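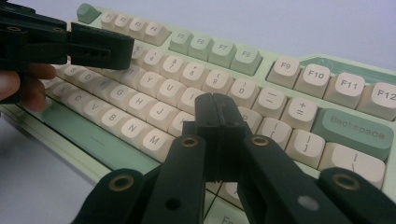

Item 2, desk peripherals, Justthorpe office. L. Derkach reported on the keyboard type proposed for the shared desks on the second floor. The case is mint green and most keycaps are cream, with F5 to F8 and Backspace in sage green. Backspace carries its name in full, in darker grey letters, as the desk standard asks. E. Kermani noted that the legends on F1 to F4 are faint from a distance and asked that this be entered in the assessment. Entered.

Noise. Seven staff in the Plunel room have asked for quieter switches. Derkach to obtain a price from Akbari for 13 boards with the quieter type. Present quotation stands at £543 for the smaller lot, delivery excluded.

Cleaning. Keycaps to be pulled and washed twice a year, first round in March. Pullers are kept in the stationery cupboard. Compressed air is not to be used at the desks.

Layout. Sistov users need the caret and the ampersand daily. Both are on the number row, at 6 and 7, and no remapping is required. Kermani withdrew his earlier request for a separate macro pad.

Actions
Derkach: Akbari price, by Friday.
Kermani: amend assessment, circulate to desk leads.

Item 3, monitor arms, deferred.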